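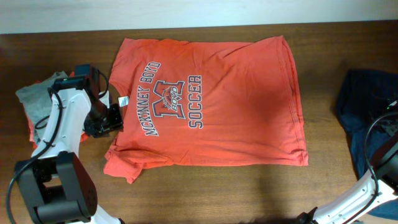 Fig. 3. Printed T-shirt laid flat, face up, collar to the left.

Justthorpe Textile Care, Unit 8: Folding printed jersey

8.1 Starting position
The garment lies face up on a hard, level surface. Collar and hem may point left and right, as in Fig. 3, or away from and towards the worker; the Seritz sheet uses the second layout. The neck label marks the centre of the back neckline and serves as the reference point for the fold lines.

8.2 Creases
Smooth from the chest outwards. In Fig. 3 the soft creases are mostly towards the hem and near the lower sleeve, which is partly folded at the corner. Open the sleeve before the first fold.

8.3 Prints
Large chest prints (here MCKINNEY BOYD, a block M and SOCCER) should not be creased sharply. Place the side folds outside the lettering where the width allows. Where a cross fold has to pass through the print, leave it soft and do not press.

8.4 Sequence
Side, sleeve back, second side, sleeve back, hem to collar in 2 folds. Finished width 18 cm for the Grindeck shelf.

Folded and unfolded garments are kept apart. For dark colours see Unit 9.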